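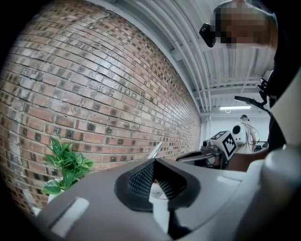
Escobedo Karting is looking for a junior race mechanic for the coming season. We are a small team and we run four karts in the regional championship, mostly with drivers from 11 to 15 years of age. Our office is a simple room with a brick wall and a green plant in a white pot, and the interview will be held there, but most of your working hours will be spent in the workshop or at the track.

Your work will be to prepare the chassis before each race, change tires and brake pads, clean the carburetors and write down the setup after every session. You will report to our chief mechanic, Adom Mahama. On race weekends we leave at 6 in the morning and we come back late, so please consider this before you apply. There are 9 race weekends, plus testing days at the Stinda circuit.

We ask for basic experience with small engines and a valid driver's license. A mechanic's diploma is welcome but it is not required. It is more important for us that you can work calmly when there is little time between two heats, and that you speak with young drivers and their parents in a polite way.

We offer a paid contract from March to October, team clothing, and meals and hotel during the races. Tools are provided by the team.

Please send a short letter and your work history to the team office before the end of January. Write "Mechanic" and the reference 111 in the subject line. We answer every letter, also when the answer is no.

2 min read
Share 9 | Comments 0
© Escobedo Karting | Contact | Back to top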